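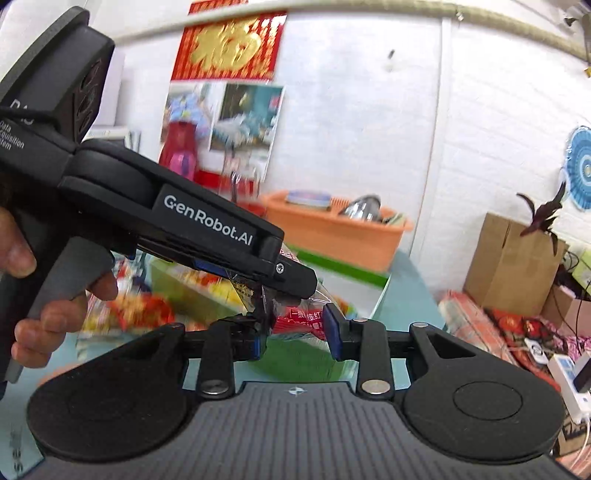
Vol. 17, No. 2

A Winter Visit to the Salt Works at Drostum

Our travel circle had been meaning to get out to Drostum ever since the September outing to Jarnow, when so many of you came home with sore feet and bags full of pears and asked where we were going next. Well, we finally made it, and I'm so glad we waited for the cold, because a boiling house full of steam is a wonderful place to stand when your toes have gone numb on the bus!

The works sit on the Skoryk, a slow brown river with a towpath you can walk in either direction (turn left for the church, right for the bakery, and I would turn right). You pay at a little window in the wall, and then you climb 556 steps in all if you do both the brine tower and the old lookout. I did both, with a good long rest on the bench halfway.

Our guide took us first through the pump room, where the beams are white and furry with salt, and then into the boiling house itself. The big pan holds 3,000 gallons, and two men rake it from the sides with long wooden rakes, slowly, chatting the whole time. The crystals come up coarse and a bit gray and are shoveled into cone-shaped baskets to drain. We were each given a pinch to taste, still warm, and I have been rude about table salt ever since.

Lunch was in the canteen across the yard: barley soup, dark bread, and a pickled cabbage I went back for twice. The shop next door sells the salt by the bag, plain or smoked, and also a caraway one from Onditz that I wish I had bought more of.

If you go on your own, take the early train and change at Jarnow, where the connection is tight but the platform is the same. Wear shoes you don't mind getting crusty. The lookout closes at three in winter, and the bakery sells out of poppy seed rolls well before that.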